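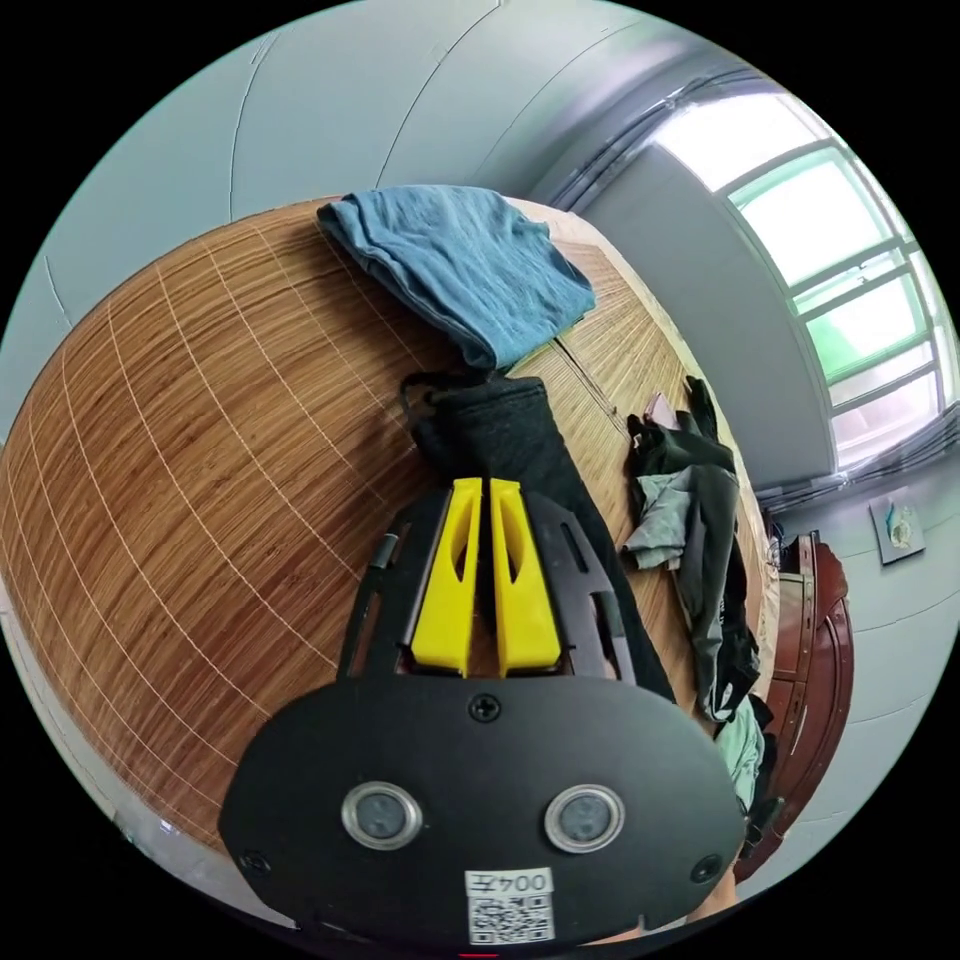 Issue 3, page 14

## The Long Novel

When Ginette Marty gave me the novel, she held it with both hands, as you hold a dish which came out of the oven. It was called *Lorno* and it had 1035 pages. On the cover was a grey harbour with one boat in it.

"You will lead us in September," she said. "You have the whole winter for reading."

I had joined the book group in autumn, to improve my English. I had spoken perhaps four times. Once I had said that I liked the dog in a story, and there was a silence, and then a man agreed with me about the dog.

"Why me?" I asked.

"The writer is called Woldemariam. I thought it would be a pleasure for you, Bezawit."

I told her that my name is Assefa and that Woldemariam is a very common name, and that I did not know this writer. Ginette coloured a little. Then she said that she was called Marty and every person in this town asked her if she was related to the dentist. So we were both embarrassed, and I took the book home.

I began the same evening. The first chapter was about a lighthouse keeper who counts the ships and writes down their colours. The second chapter was about his father, who did the same. In the third chapter there was a wedding, and I was glad, but the wedding was cancelled on account of fog. I read ten pages each night in bed, with a pencil. Beside the hard words I wrote the meaning in Amharic, very small. Berth. Gunwale. Reproach.

By July I had arrived at page 438. On that page the keeper's daughter, Ada, receives a letter from her brother, who went over the water to a city named Gududex to find work. He writes that the bread is soft there and he has a good room. He writes that he has many friends. Ada reads it two times, and then she says to the keeper, "He is lonely." The keeper asks how she knows this. She says, "He described the bread first."

I put down the pencil.

My first letter home from Australia was four pages long. I wrote about the supermarket. I wrote about the colour of the buses and the price of mangoes, and how the neighbour has a machine that blows the leaves from one side of the path to the other. My mother kept it in the drawer with the good spoons. When she telephoned me, she did not ask about the buses. She asked, "Who do you eat with?" and I said that the line was bad.
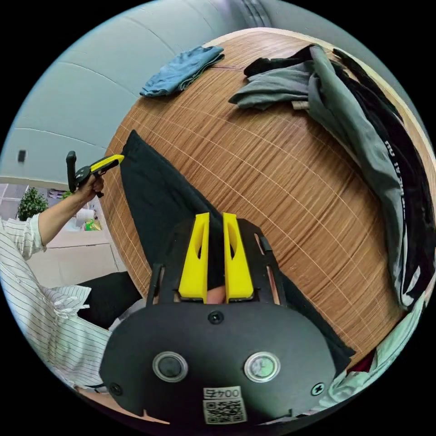
After that night I did not read ten pages. I stayed on the same page for a week. Then I read quickly, thirty pages, fifty pages, and I stopped writing down the words. Some of them I still do not know. The brother sends more letters and Ada answers every one. She never tells him what she has understood. She only begins to write to him about food also, what they had for supper and who sat in which chair, and she always says that one chair was free.

In September it rained on the evening of the meeting and we were six. Ginette had made a cake with plums. I had prepared three questions on a card, and the first question was about the lighthouse as a symbol.

"I must confess I gave up," said the man who had agreed about the dog. "It was the fog."

"I skipped to the end," said another woman. "Does the brother come back? I could not tell."

I looked at my card. My English was better than in autumn, but it went away from me as it does when people are waiting.

"Please open page 438," I said.

They turned the pages. It takes a little time in such a thick book. I read the letter aloud, with my accent, and I did not hurry. At "He described the bread first" I heard Ginette put down her cup.

"My sister writes to me every month," she said. "Always the weather. The weather in Rouen, as if I were a farmer."

"And what do you answer?" I asked.

"The weather here."

Then they all wanted to speak, and we never came to the symbol. I carried home the rest of the cake in a tin which I had to bring back. It was late, but at my mother's house it was still afternoon, so I telephoned, and when she asked what I had eaten I told her plums, and then I told her with whom.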